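Hisilbridge 火災・救助出動記録データセット README

作業中メモ兼用。あとで整える予定。

概要
Hisilbridge地区の消防・救助の出動記録をテキスト化したもの。全794件。建物火災、ガス漏れ、爆発、閉じ込め、誤報も含む。1件1行、UTF-8、タブ区切り。
元は消防の日報と報道向け発表文。日報が先、発表文は後から紐づけ。紐づかなかったものは release_id が空。

ファイル
incidents.tsv 本体
releases.tsv 発表文
units.tsv 出動隊の一覧
codes.txt 種別コード表(古い版のコードも残してある)

主な列
incident_id 通し番号。欠番あり、詰めないこと
call_time 通報時刻。24時間表記
type 種別コード
injured_total 負傷者数
injured_serious うち重傷
status 速報/確定

負傷者数の注意
速報と確定で数字が変わる。発表文の「全員の所在を確認」は速報段階の言い方なので、確定扱いにしないでださい。確定値が出ていない出動は13件、status は速報のまま。
重傷の基準は搬送時の優先度。病院側の診断とは別物。ここ混ぜると集計がおかしくなる。

住所
番地は削除済み。街区まで。Ofori通り沿いは建物が少なくて特定されやすいので、街区も落として地区名だけにした。

既知の問題
・深夜0時をまたぐ出動、終了時刻が開始より前になってる行がある。修正中
・Somasmont分署の記録は2か月分が抜けてる。紙の原本を確認まち
・種別コード6は旧版だと「その他爆発」、新版では「ガス設備」。版は code_ver 列を見て判断
・発表文の改行が消えてる箇所あり。読めるので放置

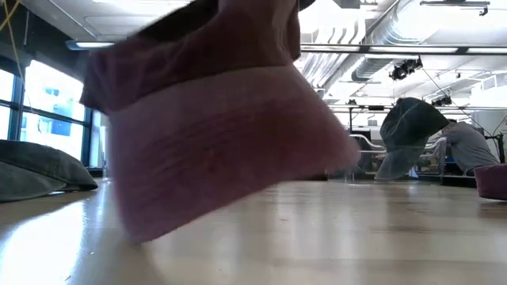
読み込みは Zeso の取り込みスクリプトでそのまま通る。引用符の処理は切っておくこと。入れたままだと発表文の途中で行がずれる。

更新
1月 住所の削除範囲を見直し、units.tsv 追加
前回 重複行を削除、codes.txt に旧コードを戻した

利用条件
研究・報道の下調べ用。個別の出動について当事者や近隣に問い合わせる目的では使わないこと。再配布するときはこのREADMEも一緒に。

間違いの報告は incident_id と列名を書いて送ってもらえれば木曜にまとめて見ます。返信は遅めでる。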